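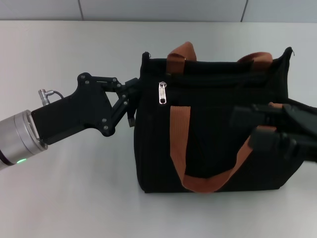

## Bag Weight Limits at the Kaushik Branch

Starting Monday, June 10, 2019, the tool and craft lending desk at the Kaushik branch will weigh each bag before it goes out. The limit is 33 pounds per bag, contents included. Kits over the limit will be split into two bags under one loan number.

The change follows a review of repair tickets by Lộc Cao. Most of the damage was at the handle seams. The stitching pulled through the fabric on one side first, and the second side failed within a few loans. Zipper faults came next, usually a slider forced over a full load. The base panels held up well.

Bags with handle damage are now resewn with a box stitch and a cross, using bonded polyester thread. Radomir Omerović tested the repair on a scrap panel with a static load of 138 pounds for one hour. No thread broke. The fabric stretched slightly around the needle holes, so the repair now includes a backing patch on the inside.

When returning a bag:

- Close the zipper fully before placing the bag on the counter.
- Put heavy items at the bottom, flat side down.
- Report loose stitching on the return slip. There is no charge for normal wear.
- Do not machine wash. Wipe with a damp cloth and air dry.

The desk has about 400 bags in circulation. Those last inspected before April will be pulled for a seam check as they come back, and holds on them may run two days longer than usual. Kits listed under Flamidik in the catalog are stored in hard cases and are not affected.

Questions about split kits go to Bảo Bạch at the lending desk.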